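Relative Humidity and Solid Wood Furniture: Notes for the Heating Season

The building switches over to winter heating in December, and the tables in the Irnlow and Briltunham lounges will start to lose moisture again. The following applies to both sites and replaces last winter's note.

Wood takes up and gives off water vapor until it is in balance with the air. At 20 percent relative humidity, a common reading in a heated room with no humidifier, a board settles at a moisture content between 4 and 5 percent. In summer the same board may sit at 10 percent or higher. Movement along the grain is small enough to ignore. Movement across the grain is not, and a flat-sawn board moves more in width than a quartersawn board of the same species. Arched, cathedral-type figure on the face is the usual sign of flat-sawn stock.
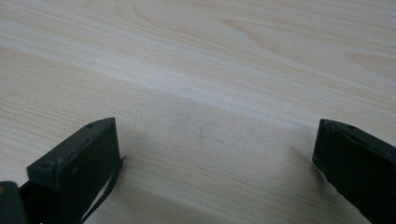
Ngô asks whether a coat of wax in November would stop the movement, and whether the underside needs it as well. Wax slows the exchange of moisture very little. A film finish slows it more, but no finish stops it. Whatever is applied to the top should also go on the underside, or the two faces will dry at different rates and the board may cup.

Readings from the Briltunham logger are in the shared folder. The logger took 1,000 readings last winter, of which 814 fell below the 35 percent set point. The Irnlow logger failed in January after 512 readings and has been replaced. Its partial record should not be compared with the Briltunham one.

The set point for both lounges stays at 35 percent. Raising it further puts condensation on the older windows, which are single glazed. Humidifier tanks are to be emptied and wiped out every Monday. Use distilled water where the unit calls for it.

Keep tables clear of the floor registers. If a top has breadboard ends, expect them to stand slightly proud of the long edges by midwinter. Do not plane them flush, as the top will widen again by summer. Screws through slotted holes should be snug but still able to slide. Small boxes and other items with frame-and-panel lids follow the same rules on a smaller scale, and a lid that binds in August will often close freely in February.

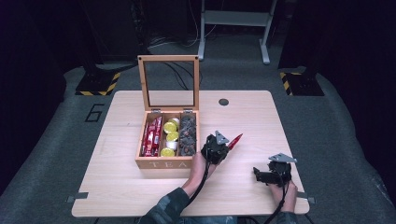 Tea box with glass-paneled lid, open on a lounge table.

Corniten paste wax is in the supply closet at both sites. Check the lid seal before use and discard any tin that has dried out at the edges.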